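# A treaty is a promise made to the neighbours

I have lived in Hostonstead for long enough to vote here, and I follow our politics with the attention of a person who had to study for it. So I was surprised in December, when the government said it may stop its payments under the Maltska agreement, and almost all of the discussion was about money.

The sum is 905 million over the remaining years. It is a big sum, and I understand why people ask what else we could do with it. Toon Bakker, who speaks for the government side on foreign trade, told the parliament that "no signature should bind a generation that did not hold the pen." It is a fine sentence. I think it is also wrong.
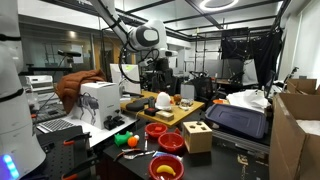 *A robotics lab with an overhead arm and a desk below it.*

Every state lives with signatures of people who have left office. Our borders were agreed this way, and our fishing zones, and the rule that lets a nurse from one country work in the other. If each new cabinet may choose which of these it likes, then our partners will ask for their money in advance, or they will simply sign with somebody else.

The defenders of the government answer that the agreement has an exit clause. This is true. Article 50 lets either party leave, with a notice of three years. But the same article says that programs already approved must be paid to their end. I have read it several times, in both languages, and I could not find a different meaning. Koen Van den Broek, who sat at the table for the other side, has said the same in a calmer tone than I would use.

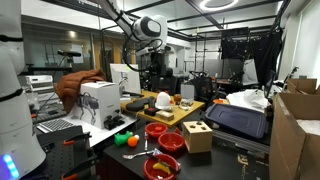
## What I would do instead

I am not against leaving. The agreement is old, the labour chapter is weak, and the Cronin report showed that up to 100 small exporters never received the customs relief they were promised. A government may honestly decide that this is enough.

Then it should give the notice, pay what is approved, and begin the talks for something better in the same week. The Iveo group of members proposed this order in the autumn, and their motion did not even reach a vote. I would like to see it brought back when parliament sits again, with the full text of Article 50 printed on the first page, so that each member has it in front of them before speaking.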